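Why Do Clothes Wrinkle?

3 comments | 30 shares

Have you ever pulled your favorite shirt out of the bottom of a drawer and found it all crinkly, like an old paper bag? You didn't crinkle it on purpose (well, maybe you sat on it a little!), so where did all those lines come from?

To find out, we have to think very, very small. Many shirts are made of cotton, and cotton is the fluffy stuff that grows around the seeds of a plant. Each bit of fluff is a fiber, and every fiber is made of long, skinny chains, much too tiny to see. The chains lie side by side and hold on to each other, a bit like friends holding hands in a long line.

Now, water is a terrible one for getting in between friends. When cotton gets wet, the water slips in, the chains let go, and they can slide around. As the water dries up, they grab hands again wherever they happen to be. If the shirt was all scrunched up at the time, it stays scrunched!

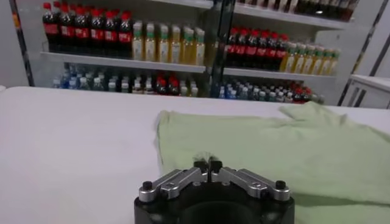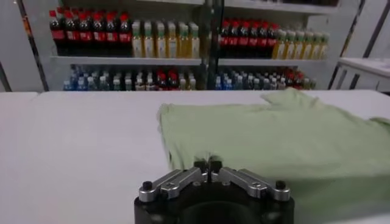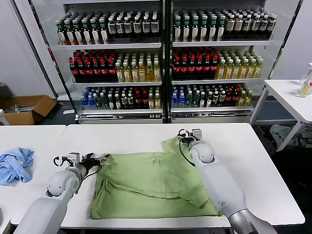 Anitha Warrier: My daughter read this out loud at breakfast and then wanted to know why her swimsuit never gets wrinkly. Could you tell us, please?

What a good thing to wonder about, Anitha! Swimsuits are usually made with stretchy fibers, which like to spring back to their old shape, and they don't soak up nearly as much water as cotton does.

And what about ironing? Heat and a puff of steam loosen the chains again, and the heavy iron presses them flat while they settle down. Ask a grown-up to do that part, and watch the creases go.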